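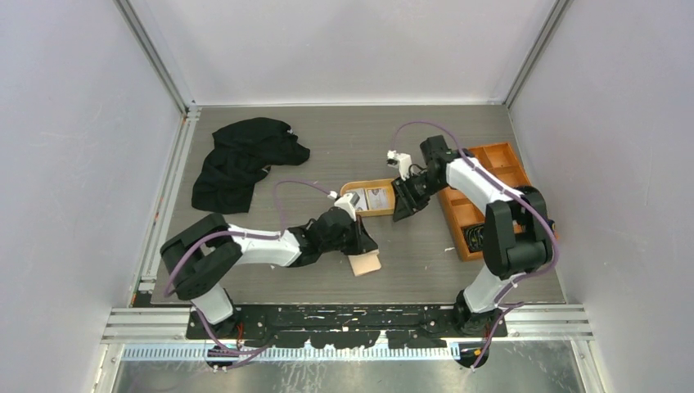 Dirk Eichhorn
Asked in Workshop and Small Business

I run the back room of a rental and repair shop in Stomell, and I'm trying to find out whether a machine can take over the dullest part of it yet. When a kit comes back, somebody has to empty it, sort the small pieces, put the right ones back in the right compartments, fold whatever cloth was in there and wipe things down. It isn't hard work, but it takes up most of Tuesday after the weekend returns. The setup I have in mind is a pair of arms over a table, with an open wooden box split up by thin partitions, a small shallow tray for flat pieces, and a cloth dropped in a heap at the back. That is very close to what one of our benches has on it at ten in the morning, minus the arms.

What I want to know is whether this is something a shop my size can buy and use, or whether it is still a lab thing. We handle 56 kits in a normal week and up to 9 different layouts. The pieces are mostly small, some flat, some odd shaped. I don't need it to be fast. It could run after we close at 6 and I wouldn't care if it took until midnight. I do need it to not put the wrong piece in the wrong slot, because then the customer finds out on a job site and I get the phone call.

A salesman from Du Plessis told me two arms would "handle anything a person can do at a bench." I asked him about the cloths and he changed the subject to the service plan.

I can read a wiring diagram and I've done some basic programming on a CNC router. I have never worked with a robot arm. I'm also curious if anyone uses one of these at home for laundry or putting dishes away, since my wife asked me that before she asked what it cost.

marlow_bench
Answer accepted by the poster

Short version: parts of your job, yes. The whole job with nobody checking, no. I'd split it into separate chores and look at each one, because they are at very different stages.

Picking up a rigid piece from a known spot and setting it in a known slot has been solved for decades. If the piece always sits in a fixture, a plain arm with no camera will do it all day. Your trouble is that returned pieces don't come back in fixtures. They come back in a pile. So you need a camera and software that can tell the pieces apart and work out how to grab each one. That works well for pieces that look different from each other and aren't shiny. It gets worse with clear plastic, polished metal and anything thinner than the fingertips can get under.

Flat pieces are a good example. A person slides a thin card or plate to the edge of the table and pinches it there without thinking. An arm with two fingers has to be taught to do that, or you have to help it out. A tray with sides can help or hurt. It stops the pieces from wandering, but if two of them lie side by side there may not be enough room for a finger next to either one. We ended up putting a thin foam pad on the bottom so the fingertips could press down a little. It was the cheapest fix we made and it did more than the second camera.

Compartments are harder than they look from the outside. The box will not be in exactly the same place every time, and it won't be square to the table either unless you make it be. Screw a couple of stops to the bench so the box can only sit one way. Do the same for the tray. You will hear that the newer systems don't need this, and some of them do manage with a box set down at an angle. They still make fewer mistakes when it is straight. Also check where the elbows go. People plan for the gripper and forget there is a big bulky joint behind it, and when the arm reaches across a box that joint can end up right over the compartment your camera is trying to see.

Cloth is the part I would take off the list for now. A crumpled cloth has no fixed shape, so the machine can't match it to anything it has stored. Black cloth is worse because the camera can't see the folds well. Two arms can fold a towel if it starts out flat or nearly flat. Starting from a heap, ours gets it folded sometimes, and the rest of the time it makes a smaller heap. If all you need is for the cloth to go in a bin, that is easy. Grab anywhere, lift, drop.

For teaching it, the common way today is to guide the arms by hand or with a matching set of control arms, repeat the chore many times, and let the software learn from the recordings. We recorded almost 1000 runs before sorting one box layout was reliable enough to leave it for an hour. That was one layout. The next one took fewer, but it didn't take zero. Multiply that out for your layouts before you sign anything. I would start with the layout you rent most and leave the others to people for the first season.

On wrong pieces in wrong slots: don't count on the arms to catch their own mistakes. Take a picture of each finished box from straight above and have a person look through the pictures in the morning. It's a few minutes with coffee. You can also put the box on a scale, and if the weight is off, somebody opens it. Those two checks together caught nearly everything for us. What they missed was a pair of pieces that look alike and weigh the same, and a person would miss that too.

A few smaller things you'll run into:

Cables. They need enough slack to let the wrist turn but not so much that a loop hangs into the work. Ours snagged on a box partition the first week. Tie them along the forearm and watch a full cycle before you walk away.

Walls. Put plain panels on three sides of the table. It keeps the light more even and keeps people walking past out of the camera's view.

Fingertips. They wear. Buy spares with the arms.

If Du Plessis wants the sale, box up one of your real kits, returned and dirty, and ask them to run it on their floor while you stand there. Ask for twenty in a row with no one touching the table. You will learn more from that than from the brochure. Ask about the cloth again, too.

pennyroyal
I can speak to the house part. My brother-in-law in Darkavberg has a single arm on his kitchen counter, an Irnanetti he got secondhand. It will take cups out of the dish rack and put them on the shelf above as long as the rack is in its spot and there's nothing else in there with the cups. Bowls are okay. Silverware it drops. He spent most of July setting it up and he enjoyed doing that, so I guess it was worth it to him.

For laundry I would say no. I watched it try a T-shirt and it picked up the sleeve and then just held it there. He has seen two-arm ones do better at a show, but the shirts had been laid out flat first, and laying them out is the part I'd want to skip.

It's slow, too. I put away the whole rack in the time it did four cups. He runs it overnight so he doesn't mind. It makes a whirring sound you can hear from the guest room.

So tell your wife not yet, unless she likes tinkering.

tcol
just hire a high school kid for tuesdays. cheaper and he can fold

Comments on this page

Dirk Eichhorn: Thanks, marlow_bench. Splitting it up by chore makes sense, and I hadn't thought about the elbows at all. I'm going to build the bench stops and the overhead camera first, because those help even if people keep doing the sorting. What did you use for the scale? Ours has to work with a box that has foam in it, and the foam soaks up water when a kit comes back from an outdoor job.

marlow_bench: An ordinary counting scale with a data port. If the foam gets damp your weight check is no good until it dries, so either weigh without the foam or set the limit wider and lean on the pictures. We pull the foam out.

Dirk Eichhorn: We can pull it. And tcol, we have a kid. He is the one who put the wrong pieces in the wrong slots.

tcol: fair

pennyroyal: If you do get the demo at Du Plessis, would you post what happened with the cloth?

Dirk Eichhorn: Will do. They're supposed to call me back about a time.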